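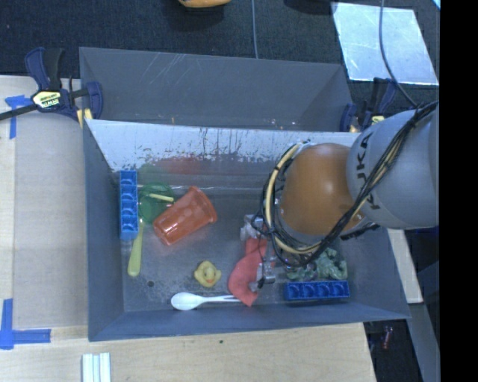
Getting the club jackets done

2019-05-28

We finally ordered jackets for the rowing club. I'd been putting it off for two seasons and the old ones were coming apart at the cuffs.

I got quotes from two places. Widmer wanted a minimum of 200 pieces, which is no use to a club our size. Famano would do 30, with a one-time fee to turn our crest into a stitch file. Marwa Berrada redrew the crest first because the oars were too thin to sew properly. She made them thicker and dropped the lettering underneath. It looks better on a sleeve than the old one did.

Colour was the slow part. Koen wanted navy, Themba wanted grey, and we went with navy with grey thread. The sample came back with the crest a bit high on the left chest, so I asked them to move it down and they did.

The total was $482 over what we'd set aside, mostly from adding a lining. Members are covering that themselves. If you want your name on the back, send me the spelling before the order goes in. Names cost $10 each and can't be added later.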